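Home | Locks | Hand Tools | Worktops | Shed & Garage | Contact

Numuldale Marble-Look Bench Mat

Item 3002, gray with white veining

We've carried plain bench mats for years and they sell fine, but this one has me excited every time I unroll it. It's a gray mat with thin, wandering white veins, made to sit on top of whatever bench or table you already work at. People buy it for lock work, small repairs, jewelry, model kits and (in one case) cake decorating. 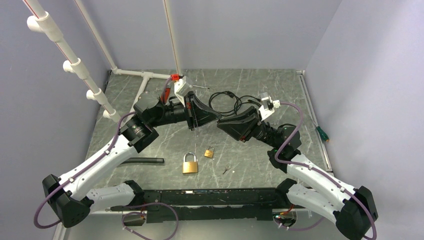
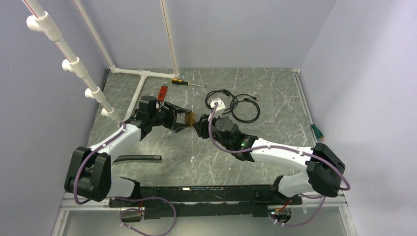

Small parts are what sold me on the Numuldale. I fix a lot of old locks at home, and on a dark rubber mat I was forever patting around for springs and pins. A gray surface with a light pattern is so much kinder on the eyes! Brass looks great on it too, and you can see how the two padlocks stand out, the big one with the tall shackle and the little one with the thin shackle both. Black cable shows up just as well, and so do bright screwdriver handles, the yellow and black kind or the green. The one thing I'd watch is small bright steel. A tiny silver screw sitting right on a white vein can take a second look, so I keep a dish for those.

The top is smooth with a very slight grain, enough that a cork or a padlock body stays put but not so much that it grabs a cloth when you wipe it down. Graphite powder comes off with a damp rag. Light oil needs a drop of dish soap. I left a ring of penetrating oil on my own mat over most of May and it did leave a faint shadow, which I can only find now if I go hunting for it.

It's 3 mm thick and comes rolled in a tube. Lay it face down overnight and the curl goes out of it. If you're in a hurry, a few heavy books on the corners will do, but give it the night if you can. You can cut it with a sharp knife and a steel rule, going over the line two or three times. Please don't use it as a cutting mat, though. It isn't self-healing and a craft knife will mark it for good.

Details
Item number: 3002
Thickness: 3 mm
Color: gray, white veining
Finish: matte
Backing: non-slip
Sold by the piece, rolled

The pattern doesn't repeat in any way I've spotted, so if you put two mats side by side the veins won't meet at the join. On a long bench I don't mind it. If you do, ask for a single long piece and we'll cut it from the roll.

Goes well with the Serrano parts tray (16 compartments, and the lid shuts properly) and the Zamport bench lamp. The lamp on a low arm gives a soft light across the mat with very little glare, lovely for looking into a keyway.

Page updated Aug 19, 2022
Dexter Dagdag, Cullham Bench Supply

Comments (4)

pinstack
Bought one for my padlock bench and a second for the kitchen table. Took two nights to lie flat, but it was cold in the garage.

Marnie T.
Does it hold up to a soldering iron?

Dexter Dagdag
Marnie, no, please put a silicone pad under the iron. It will melt at 400 degrees and well before that too.

oldhasp
Love the color. Would buy it in green.

Contact us | Shipping | Returns | © Cullham Bench Supply | Back to top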